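FOR IMMEDIATE RELEASE

Sutherland Kitchens Will Not Add Robot Dish Handling This Year

JORANPORT, September - Sutherland, which runs staff cafeterias for offices and small factories, said Thursday that it will not buy robot arms for its kitchens after a trial of table clearing and dish stacking at its Joranport test kitchen.

The company had been asked by several clients when it would follow the trend. Its answer is that the machines on offer can do part of a chore, slowly, under conditions a working kitchen does not have.

"I have sat through a lot of sales videos," said Effie Dunbar, head of operations at Sutherland. "They are sped up, and they stop before the pot with baked-on cheese comes in. We asked for the whole shift."

The trial ran for six weeks on an arm supplied by Flondum under its Stiria program. It was limited to three jobs: picking up bowls, moving them to a rack and wiping the spot where they had been. A kitchen worker stood by throughout. On an ordinary lunch the Joranport kitchen turns over 300 bowls. The best the arm managed in the same period was 175, and staff cleared the remainder by hand.

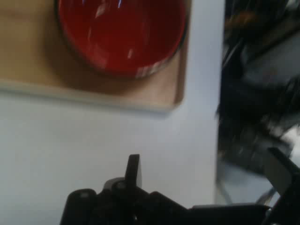 Bowls were chosen as the main test item at the supplier's suggestion, and Sutherland considers them an easy one. A red bowl on a tan wooden board, with plenty of bare white tabletop beside it, gives a gripper far more room than any diner leaves. Shiny glaze is a fair challenge for cameras, and the company gives credit for trying it. Real trays come back with napkins, forks and half a sandwich on them.

Vicente Mansilla, who manages the Joranport kitchen, said he would look at a new version if it came with a price for the person standing next to it. "That wage was missing from the quote," he said.

Sutherland will put the money set aside for the arm into a second dishwasher and new racks.

Media contact: Effie Dunbar, Sutherland, Joranport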